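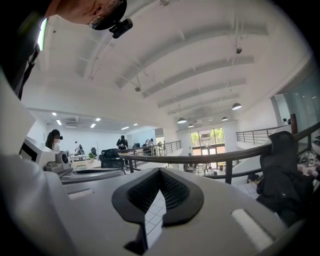

Fendis Dome Pendant
Dark finish, for high ceilings

A dome-shaped pendant for halls, canteens and showrooms. It hangs from a single drop and throws its light down onto tables and walkways. A line of them suits a long white room with beams, and they sit well next to recessed ceiling lights over a lower section.

Light output: 2,000 or 4,000 lumens, chosen when you order
Finish: dark
Drop: cut to length by your installer
Dimming: yes, with the Rerer wall control (sold separately)
Warranty: 2 years

Ceiling hooks are in the box. Screws are not - the right ones depend on the beam or panel you are fixing to. A licensed electrician should do the wiring.

For halls with big windows at one end, order the lower output for the lamps nearest the glass. Both versions look the same from the floor.

In stock at the Climside warehouse: 1,332
Orders for more than one hall ship on a pallet. Replacement domes are listed under Parts.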